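Werkstatt-Tipps aus dem Greiflabor: Kabel, Tische und Marker im Griff

Von Yolanda Cantero
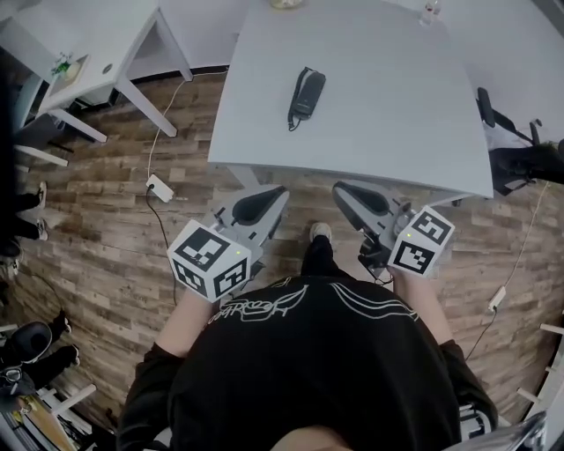 Seit wir bei Cledgate Bewegungen mit Handgreifern aufzeichnen, bekomme ich ständig Nachrichten mit derselben Frage: Wie haltet ihr das durch, ohne dass die Hälfte der Aufnahmen im Müll landet? Also habe ich zusammengeschrieben, was sich bei uns bewährt hat. Vieles davon hilft auch an der ganz normalen Werkbank, und beim Sortieren in der Küche habe ich mich schon dabei ertappt, wie ich mir die Arbeitsplatte nach Laborregeln einrichte!

Kurz zur Methode, damit die Tipps Sinn ergeben. Wir führen die Aufgaben selbst aus, mit je einem Greifer pro Hand, und auf jedem Greifer sitzt ein Würfel mit schwarz-weißen Mustern. Aus den Mustern berechnet die Software, wo sich die Hand im Raum befindet und wie sie gedreht ist. Ein Roboterarm lernt später aus diesen Bahnen. In unserer Vergleichsreihe vom Mai haben wir 992 Durchgänge aufgezeichnet, und das Ergebnis hat mich wirklich gefreut: An den aufgeräumten Tischen waren so viel mehr Bahnen lückenlos, dass wir seitdem vor jeder Sitzung zuerst räumen und dann erst rechnen.

Marker sauber halten
Die Würfel nur an den Kanten anfassen. Fingerabdrücke glänzen unter Deckenlicht, und ein glänzender Fleck mitten im Muster reicht schon für einen Aussetzer. Mit einem trockenen Mikrofasertuch abwischen, keine Glasreiniger! Matte Aufkleber sind den glänzenden haushoch überlegen. Wer selbst druckt: auf mattem Papier, und die Ecken gut andrücken, sonst wölben sie sich nach ein paar Tagen.

Kabel führen
Mein Lieblingsthema. Ein Kabel, das am Greifer zieht, verändert die Bewegung, und zwar jedes Mal ein bisschen anders. Florencio Palacios hat bei uns eingeführt, dass jedes Kabel eine lockere Schlaufe bekommt, die auch bei ganz ausgestrecktem Arm noch durchhängt. Probiert es vor dem Start aus: beide Arme nach vorn, dann zur Seite, dann über Kreuz. Spannt etwas, wird umgesteckt. Steckdosenleisten kommen dorthin, wo keine Füße hinmüssen, und lieber zwei Leisten auf zwei Seiten als eine mit einem Kabelknäuel dran. Klettband nehmen - Kabelbinder schneidet man nach einer Woche sowieso wieder auf.

Den Tisch vorbereiten
Ein heller Tisch ist toll für die Kameras, solange er nicht spiegelt. Bei uns gilt ein Streifen von 22 Zentimetern an der Vorderkante als Tabuzone, da wird nichts abgestellt. Gegenstände, die nicht zur Aufgabe gehören, dürfen ruhig auf dem Tisch bleiben, aber dann bitte die ganze Sitzung über am selben Platz. Ich klebe dafür kleine Ecken aus Malerkrepp. Das mache ich inzwischen auch zu Hause für die Küchenwaage, herrlich praktisch.

Fingerpolster pflegen
Weiche Polster nehmen Staub auf und greifen dann rutschig. Lauwarmes Wasser, ein Tropfen Spülmittel, an der Luft trocknen lassen. Nicht auf die Heizung legen! Bei uns werden die Polster spätestens nach 155 Durchgängen gereinigt, bei mehligen oder öligen Sachen deutlich früher. Wenn sich eine Kante löst, gleich beide Polster eines Greifers tauschen, sonst schließt er schief.

Kleidung und Haltung
Ärmel, die über das Handgelenk rutschen, verdecken gern die untere Würfelseite. Hochschieben oder ein Bündchen mit Gummi tragen. Flache, feste Schuhe, denn man steht lange. Trinidad Robles schwört auf eine dünne Matte unter den Füßen, ich komme ohne besser zurecht. Schultern locker lassen und die Greifer zwischendurch ablegen, nach 100 Wiederholungen einer Aufgabe ist bei uns Schichtwechsel.

Langsam anfangen
Die ersten Durchgänge sind immer hektisch. Wir löschen sie nicht, wir benennen sie um und lassen sie beim Training weg. So kann man später nachsehen, wie sich die Bewegung einer Person entwickelt hat, und das ist spannender, als es klingt! Hugo Soler hat sich an seinen eigenen Bahnen abgeschaut, dass er vor jedem Zugreifen kurz nach links ausweicht. Jetzt übt er das gerade Heranfahren mit einem leeren Joghurtbecher.

Akkus und Protokoll
Vor jeder Sitzung beide Greifer einschalten und eine Minute liegen lassen, dann erst kalibrieren. Zettel und Bleistift gehören in Reichweite, aber außerhalb der Tabuzone. Notiert wird sofort, wenn etwas herunterfällt oder jemand an den Tisch stößt. Eine Vorlage für das Protokoll schicke ich gern zu, auch die ältere Fassung aus der Bonville-Werkstatt mit den breiteren Spalten.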